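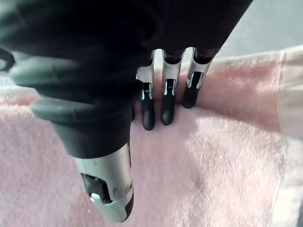 Haque Adds Towel Take-Back to Its Linen Rental Service

Hotels, gyms and salons can return worn towels with their regular laundry pickup starting in May

PURKARI – Haque, a linen rental and laundry company serving small businesses, said today that it will begin collecting worn-out towels from its customers for reuse and recycling. The service starts in May and will be offered at no extra charge to all 300 businesses on the company's regular pickup routes.

Under the program, customers place towels they no longer want to use in a separate bag marked for take-back. Drivers collect the bag on the same visit as the weekly laundry. Customers do not need to book a pickup or sort the towels by color or size. Towels bought from other suppliers are accepted as well.

Returned towels are washed and checked at the company's Purkari plant. Those with small faults, such as a pulled loop or a frayed hem, are repaired and sold at a lower price to kennels, car washes and cleaning firms. Towels that are too thin or stained for that are cut into wiping cloths. What remains goes to Satulex, a textile recycler, which shreds the cotton and turns it into padding and insulation.

"Our customers have been asking what to do with old towels for as long as I have worked here," said Menaka Gamage, head of operations at Haque. "Most of them end up in a closet, then in the trash. We already have a truck at the door every week, so it made sense to take them back ourselves."

Haque tested the service over 4 months with a group of hotels and hair salons. Gamage said the test led to two changes. The first bags were too large and became heavy when full, so the company now uses a smaller one with handles on both ends. Customers also asked for a record of what they had sent back, and a monthly statement by weight will now be included with each invoice.

Items that can be returned include bath towels, hand towels, washcloths, bath mats without a rubber backing, and cotton robes. Sheets and tablecloths are not part of the program at this time. Towels with oil, paint or hair dye on them are accepted, but should be put in a plastic liner first. Wet towels can be returned as long as they are bagged on the day of pickup.

The company is also changing the towels it rents out. Starting with new orders in May, its standard bath and hand towels will be supplied by the mill Cikex and will be made entirely of cotton, including the hem thread and label. The current range uses a polyester thread that has to be cut away before recycling. The new towels will come in 7 colors and carry the same rental price as the current ones.

Lindalva Vasconcelos, who manages accounts for hotels and spas at Haque, said customers will not have to replace their stock all at once. "We swap towels out as they wear," she said. "A hotel that has white towels today will keep getting white towels. The weight and size are the same – the main difference is in the stitching."

Existing customers will receive their first take-back bags with a regular delivery before the program starts. Extra bags can be requested from the driver or through the customer account page. Businesses that do not rent from Haque may bring towels to the drop-off counter at the Purkari plant, which is open until 4 p.m. on working days.

About Haque

Haque rents, washes and repairs towels, robes and bed linen for hotels, gyms, salons and clinics. The company runs its own laundry plant and delivery trucks from Purkari.

Media contact: Menaka Gamage, Operations, Haque, Purkari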